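Forum New posts Search Members Log in

Workshop > Cells and Fixturing > Bin picking > Two-bin cell, clamps walking

**fenlathe**
Looking after a small arm cell at our Dolholm site. The arm works between two grey metal bins with tall sloping sides, butted together and held with bar clamps at each side of the joint. Parts are plain bars, red and green. The cell moves bars from one bin to the other, then back again.

Fault: the pick position drifts. After 400 picks the gripper comes down off centre on any bar lying close to a wall. Re-teaching the bin frame cures it until the next day. I have checked tool centre point and payload, both good. Joint zero marks line up. Suspect the bins are moving.

**Mojtaba Rostami**
They are. A sloping side gives a bar clamp very little to bite on. Each time the fingers touch a wall the clamp pads creep. Scribe a line across the joint and look at it at the end of a shift.

**gribble_40**
I would look at the camera first. Bare metal floors reflect, and a reflection beside a wall will pull the detected edge of the bar. We had the same symptom at Fisthorpe with bins that had not moved at all. Matt grey paint on the floor cured it.

**fenlathe**
Scribed it this morning. The line is out by more than the width of the scriber at the right-hand clamp, nothing on the left. So the pair is pivoting.

gribble_40, I take the point on reflections, but a vision error would not come right with a new bin frame and stay right for a day.

**gribble_40**
It would if your lighting changes over the day. When do you re-teach?

**fenlathe**
07:30, before the blinds go up. I will log the offset against time.

**Mojtaba Rostami**
Log it against pick count as well. Otherwise the two causes can't be separated.

**tallow**
Which clamps? The Pakzad ones with the plastic pads slip on painted metal. Take the pads off and put thin rubber sheet in their place.

**Mojtaba Rostami**
Disagree with rubber. It lets the bin rock under load and then come back, so you get an error the scribe line won't show. Better to fix stops to the wooden surround and let the clamps do nothing except close the joint.

**tallow**
Rubber has been on ours at Lerano since October with no complaint.

**Mojtaba Rostami**
What tolerance do you pick to?

**tallow**
Wider than his, I admit. We use suction.

**fenlathe**
Log is done. 868 picks over two shifts. Offset follows the count and takes no notice of the time of day. At the lunch stop it held still, and the blinds were up by then. I am satisfied it is mechanical. Stops are being cut from hardwood, four per bin.

**gribble_40**
Fair enough. I would still paint the floor.

**fenlathe**
Procedure as I have it now. Corrections welcome before it goes on the cell sheet.

1. Stop the arm clear of both bins and lock it off. Empty both bins.

2. Slacken both clamps. Push the bins up to the stops, front bin first. Tighten left and right by turns, a quarter turn each.

3. Scribe a fresh line across the joint on both sides. Rub out the old one.

4. Teach the bin frame from three floor points. Stay off the walls, they flex.

5. Put in six bars, three of each colour, with some of them tight to the walls. Run at reduced speed and watch the fingers and the cable loop at the wrist as the arm goes in low.
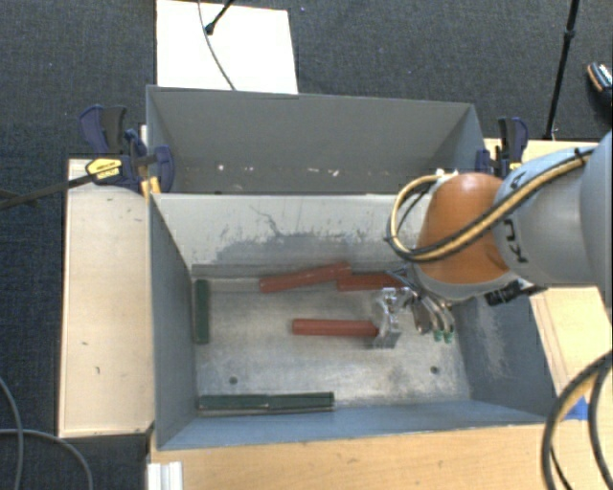 6. Repeat with the same bars in the rear bin. Enter the offsets for both bins in the cell log, job number 3095.

**Mojtaba Rostami**
Step 2, put a torque figure on it. "Tighten" means something different to each shift.

**tallow**
Bar clamps have no torque figure. Mark the handle position with a paint pen.

**fenlathe**
Paint pen it is. Step 2 amended.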